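Zwischenbericht an die Prorken-Stiftung
Förderung »Boxen im Stadtteil«, zweites Förderjahr
Berichtszeitraum: Juni bis Dezember
Vorgelegt von Kirsten Poirier, Abteilungsleitung Boxen, BC Fonano
21.12.2025

1. Stand der Maßnahme

Die Abteilung hat im Berichtszeitraum 35 aktive Wettkämpferinnen und Wettkämpfer gemeldet, dazu kommen die offenen Gruppen ohne Startausweis. Der Trainingsbetrieb lief durchgehend, mit Ausnahme der Sommerschließung der Halle. In dieser Zeit sind wir auf den Sportplatz ausgewichen und haben dort Lauf- und Pratzentraining angeboten. Insgesamt wurden 403 Trainingsstunden abgehalten. Beantragt waren 506 für das gesamte Förderjahr, der Rest verteilt sich auf die Monate bis zum Abschluss.

Die Anfängergruppe für Jugendliche ist voll. Wir führen eine Warteliste und nehmen nur noch auf, wenn jemand ausscheidet oder in die Wettkampfgruppe wechselt. Die Frauengruppe am frühen Abend ist dagegen nach den Ferien kleiner geworden. Wir haben die Anfangszeit um eine halbe Stunde nach hinten verlegt, seitdem ist die Beteiligung wieder stabil. 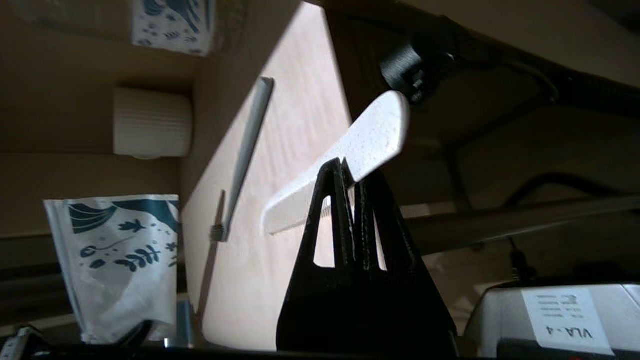 Der Kurs für Ältere, im Antrag unter Punkt 4 als »Boxen ohne Kontakt« geführt, konnte erst nach den Ferien beginnen. Der vorgesehene Übungsleiter hatte kurzfristig abgesagt. Die Stunden werden jetzt von zwei Trainern im Wechsel übernommen. Wir bitten darum, die nicht abgerufenen Honorarmittel aus dem Sommer in das kommende Frühjahr übertragen zu dürfen. Ein formloser Antrag dazu geht gesondert zu.

2. Wettkämpfe

Die Abteilung hat an der Bezirksmeisterschaft, am Nachwuchsturnier um den Aro-Pokal und an drei Vergleichskämpfen mit Nachbarvereinen teilgenommen. Bei der Bezirksmeisterschaft haben wir in der U17 zwei Titel geholt, im Mittelgewicht der Männer einen dritten Platz. Das Halbfinale im Mittelgewicht ging nach Punkten verloren. Unser Boxer hatte die erste Runde klar für sich, ließ sich in der zweiten aber zu oft an den Seilen stellen und kam mit der Führhand nicht mehr durch. Die Entscheidung war in Ordnung.

Beim Aro-Pokal waren wir mit einer jungen Mannschaft am Start, für die meisten war es der erste Kampf außerhalb der eigenen Halle. Die Ergebnisse waren entsprechend gemischt. Zwei Kämpfe wurden in der zweiten Runde abgebrochen, beide durch unsere Ecke und ohne Verletzung. Wir haben daraus für die Vorbereitung den Schluss gezogen, dass vor dem ersten Turnierstart mehr Sparring mit fremden Partnern nötig ist. Mit dem Verein Kowalczyk ist dafür ein monatlicher Termin vereinbart, abwechselnd dort und bei uns.

Der eigene Kampfabend im Herbst war ausverkauft. Auf dem Programm standen zehn Kämpfe, neun haben stattgefunden, einer entfiel beim Wiegen wegen Übergewichts des Gastes. Die Einnahmen aus Eintritt und Getränkeverkauf decken die Kosten für Ringaufbau, Ringarzt und Kampfgericht. Der kleine Überschuss ist in neue Kopfschützer geflossen und taucht deshalb im Verwendungsnachweis nicht auf.

3. Personal und Qualifizierung

Eine Trainerin hat die C-Lizenz abgeschlossen, ein weiterer Trainer steht kurz vor der Prüfung. Die Gebühren wurden wie bewilligt aus Fördermitteln bezahlt. Die Fortbildung zum Umgang mit Kopftreffern haben alle besucht, die bei uns Sparring leiten. Seitdem gilt in der Abteilung eine schriftliche Regelung: Wer im Training einen schweren Treffer nimmt, hört für diesen Tag auf und kommt erst mit ärztlicher Freigabe ins Sparring zurück. Das hat am Anfang Diskussionen gegeben, vor allem bei den Älteren in der Wettkampfgruppe, wird inzwischen aber eingehalten. 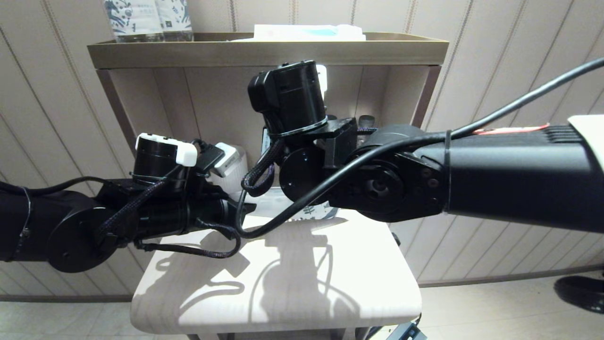 Offen ist die Stelle im Freiwilligendienst. Wir hatten zwei Bewerbungen, beide haben sich für andere Einsatzstellen entschieden. Die Stelle bleibt ausgeschrieben. Bis dahin wird die Betreuung der Hausaufgabenzeit vor dem Jugendtraining von Eltern und älteren Jugendlichen aufgefangen – das funktioniert, ist aber keine Dauerlösung.

4. Ausstattung

Angeschafft wurden vier Sandsäcke, zwei Doppelendbälle, Handschuhe in den Größen 10 bis 16 Unzen und ein Satz Pratzen. Die neuen Ringseile sind geliefert und montiert. Der Ringboden hält nach Einschätzung des Kampfgerichts noch diese Saison, danach muss die Plane getauscht werden. Ein Angebot liegt vor, die Kosten sind im bisherigen Finanzplan nicht enthalten.

Noch nicht erledigt ist die Deckenaufhängung für die Sandsäcke an der Fensterseite. Die Gebäudeverwaltung verlangt einen statischen Nachweis. Der Auftrag dafür ist erteilt, ein Termin wurde uns für den Jahresanfang zugesagt. Solange trainieren wir dort mit Standgeräten.

5. Finanzen

Die Ausgaben liegen im Rahmen der Bewilligung. Abweichungen gibt es bei den Honoraren (weniger als geplant, siehe Punkt 1) und bei den Fahrtkosten (mehr als geplant). Die höheren Fahrtkosten gehen auf die Vergleichskämpfe zurück, für die wir zweimal einen zweiten Kleinbus mieten mussten. Belege und Stundenzettel liegen in der Geschäftsstelle bereit und können jederzeit eingesehen werden.

6. Ausblick

Bis zum Ende des Förderjahres stehen an: die Landesmeisterschaft der U17 mit voraussichtlich drei Startern, der Trainingstag mit Kowalczyk und ein zweiter Anfängerkurs, sofern die Hallenzeit dafür genehmigt wird. Die Verlegung der Frauengruppe behalten wir bei. Über die Plane für den Ringboden würden wir gern vor Abgabe des Folgeantrags mit Ihnen sprechen – ein Telefonat reicht uns dafür aus.

Kirsten Poirier
Abteilungsleitung Boxen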